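# Cell 2 notebook – June, grip rules

Started 7.40, finished properly at 16.15. Writing this up while it's fresh, and so Trygve can shout at me before it goes into the Skivik copy.

The big news is that we finally have handling rules that fit on one side of A4! Sigrun Midtbø and I sat down with the old sheet from Sasstead and crossed out everything that depended on the operator "using judgement". There was a lot of crossing out. What's left is short, and I think it is far better for it. I've been wanting to do this ever since we took over the second cell and found that the two benches had different ideas of what a good pick was.

**What we're after.** Any of us should be able to walk up to either cell, read the sheet, set up a part we've never handled and get the same result as the person before. Same approach, same speed, same checks, same words in the log. At the moment the log has "ok", "fine", "good", "good-ish" and one "lovely" (mine, guilty). From now on it's *held*, *slipped*, *dropped* or *stopped by hand*. If it was something else, write a sentence.

**Before the arm is powered**

- Stop button pressed and released by the person running the session, on the day, every time. Someone else having done it in the morning doesn't count.
- Finger pads wiped and looked at. If the ribbing is worn smooth anywhere, swap both, never one.
- Wrist camera lens wiped with the blue cloth. The blue cloth lives on the hook. Please.
- Nothing on the bench that isn't in the day's list, and that includes tea.
- Say out loud who is driving. Feels daft for the first two days, then you miss it when it's gone.

**Speed and force**

First approach on any new part is at 18 per cent. I know Trygve thinks this is slow. We tried it against his number on the Mornus housings and the slow approach cost us so little over the whole session that I'd rather have it. You get to see the fingers close, you have time to reach for the button, and the driver's shoulders come down from round their ears. Once a part has had 100 logged picks without a drop, it can go up a step, and the step gets written on the part's card with initials.

Force starts at the lowest setting and goes up one notch at a time. We had a good long argument about this one. Sigrun's point, which won me over completely, is that a grip that is too soft tells you so straight away, and one that is too hard may tell you three weeks later when a casing creaks. So: low, lift a little, hold for a count of five, set down, look. Only then go up.

**Thin plastic casings**

These get their own section on the sheet as they make up most of what comes through. Grip on the sides, low down, with the widest flat area you can find between the pads. Keep off corners, seams, vents and any glossy insert. If there's printing on the face, don't put a pad over it. Ink on a pad travels to the next part and then we all get an email.

Marks are the other thing. Every casing gets looked at under the lamp before its first pick, and whatever is there goes on the card with a little sketch: scuff, smudge, scratch, where it sits, which way it slants. It's a minute's work. Without it we can't say which marks are ours, and we've had that conversation with Kristiansen twice already. Sigrun has drawn a blank outline for the cards, front and back, so you only need to add the mark and a date.

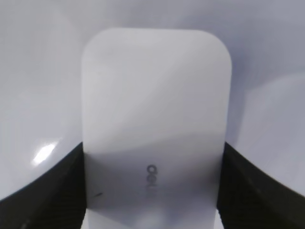

Shiny surfaces behind the part are still a headache. Glare on a pale background next to a pale casing makes the edge finder wander, and when it wanders it does so with great confidence. The rule for now is to run the edge check with the lamp in both positions and log both. If they disagree, move the lamp or change the backing, and don't touch the threshold. We lost most of an afternoon in cell 1 to somebody (me again) nudging the threshold until it looked right, then finding that it was only right for that one spot on the bench. Matt grey card works well. There's a stack under the printer.

**When it goes wrong**

Hands stay out until the arm is stopped *and* the driver has said "stopped". Both. If a part is stuck in the fingers, one person supports it and the other opens the grip, slowly. A dropped part goes in the red tray with its card, even if it looks perfect, and it doesn't come back to the bench the same day. Write down what you saw before you start on theories. Theories go on the right-hand page.

**Still open**

- Does the five-count hold need to be longer for the heavier units? Trygve wants to test it and I'm keen too.
- Pad life. Log for this set stands at 292 picks and they still feel grippy to me, but "feels grippy" is exactly the sort of thing we've just banned. Need a proper pull test, maybe with the luggage scale.
- Sheet says 22 degrees for the room. Where did that come from? Sasstead, probably. Ask before copying it across.
- Laminate the thing or leave it as paper so we can scribble? I vote paper until it has stopped changing.

Trygve Sjöberg has the draft and a red pen. Next session I'd like him to drive cell 2 straight from the sheet with me keeping quiet at the back, and we'll see where he gets stuck.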